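Unia Tablecloth, Light Grey
Prosunia / Table / Tablecloths / Unia
Item no. 3493
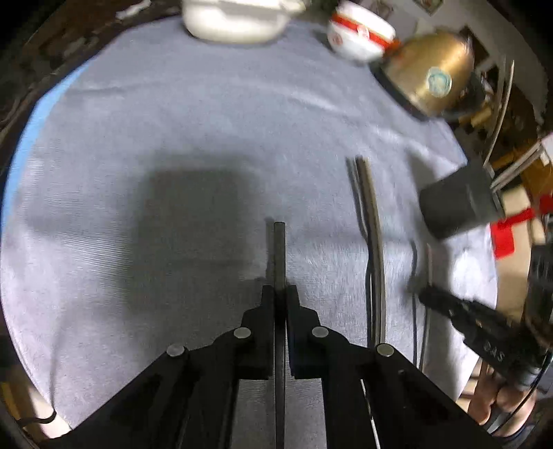 Had mine since April and it has hardly been off the table. I was after something plain that I wouldn't feel the need to whip away every time the kids got the paints out, and I wanted it heavy enough to stay put. It does both. My only grumble is that I ordered the small one first and had to swap it, so please measure your table properly, unlike me.
(Customer review, large round)

We've been selling the Unia for a good while now and it's still the cloth we take home ourselves. It's a light grey with a fine texture and a soft sheen, quiet enough for breakfast and smart enough to leave on when people come round in the evening. Put a white bowl with a red band on it and the red really sings. Brass looks lovely on it too! We do like a brass-coloured kettle on a grey cloth, and there's usually one out when we're setting a table for tea.

The weight

This is the thing people mention first when they pick one up in the shop. Unia is a 300 gsm cloth, which puts it well above the thin sort that skates about whenever somebody reaches for the sugar. It drops nicely over the edge of a table and doesn't stick out in stiff corners. It also softens the noise of crockery quite a bit, and if you have a hard floor and a family who put their cups down with a bang you'll appreciate that more than you might expect.

It isn't a padded cloth, though, so do use a mat or trivet under anything straight off the hob. If you'd like extra protection for a good table, the Kiltico underlay goes beneath it and is sold separately. Kiltico is cut a little smaller than the Unia so that it stays hidden, and you can trim it at home with ordinary scissors.

The colour

Grey is a tricky one to buy from a screen. Ours sits on the pale side, and the light you see it in makes a big difference: cooler by a window in the morning, warmer under a lamp. The sheen is gentle, more of a glow than a shine, and you'll notice it most when the light comes in low across the table. Run your hand over it one way and then back and it can look a shade lighter or darker, rather like a brushed surface does.

If you're trying to match napkins or a wall colour, please ask us for a swatch first. They're free and we post them in an ordinary envelope.

Shapes and sizes

Unia comes in two shapes, round and rectangular, and each is made in small and large. Measure across the top of your table at its widest point, then decide how much drop you'd like. A short drop is handier for everyday meals and for anyone with a lap cat. A longer one looks grand for a party but does get sat on.

For an oval table, go for the rectangular cloth and let the corners hang, or have it hemmed to shape. Any decent alterations place can do it in an afternoon. We leave a generous hem all the way round, so there's something to play with.

A small warning about extending tables: measure with the leaf in. We get more swaps for this than for anything else.

Looking after it

Shake it out of the back door before it goes in the wash, then a cool machine wash with your usual powder or liquid. No bleach and no fabric softener, please; softener leaves the surface a bit flat and takes the edge off that sheen. Wash it once before you use it for the first time.

Hang it over two lines if you have them, or over the banister if you don't, and pull the hem straight while it's damp. Most of us skip the iron altogether. If you do want it crisp, iron on the back with a medium heat while there's still some damp left in it.

Tea, coffee and fruit juice should be blotted with a clean cloth and dabbed with cool water as soon as you can get to them. Candle wax: let it go hard, lift off what you can with the back of a knife, then press the rest out through brown paper. Beetroot we can't promise anything about.

Between meals a clothes brush is brilliant for crumbs. A damp sponge works as well, but go with the texture and not across it.

What else it's good for

Plenty of you use the Unia well away from mealtimes, which we love hearing about. It makes a calm background for sewing, jigsaws and sorting out the button tin, and small dark bits show up well on the pale grey. It's good for laying out a tea set before you pack it, too. One customer has hers over an old desk, and another runs a pottery stall and bought enough to cover every trestle.

Goes well with

Unia napkins, same cloth, sold as a pair
Gudeta runner, a narrower and more open weave in off-white, very pretty laid straight down the middle
Kiltico underlay, round or rectangular

The Gudeta on top of the Unia is our favourite of the lot. The runner takes the worst of the spills and can be washed on its own, so the big cloth stays on all week.

Details

Name: Unia
Item no.: 3493
Colour: light grey
Weight: 300 gsm
Shapes: round, rectangular
Sizes: small, large
Care: cool machine wash, line dry, iron on the back if needed
Made for: Prosunia

Delivery and returns

In-stock sizes go out the next working day, folded over a card tube so the creases aren't too sharp. Any that are left will drop out after a night on the table, or sooner with a bit of steam. Large round cloths are made in batches of 16 and do sell out; if yours is showing as unavailable, leave your email address and we'll write when the next lot arrives.

You can return an unwashed cloth for a refund or a different size. Keep the tube if you have room for it. Swatches don't need to come back.

Also in this range: Unia napkins, Unia place mats, Unia tea towel (back soon)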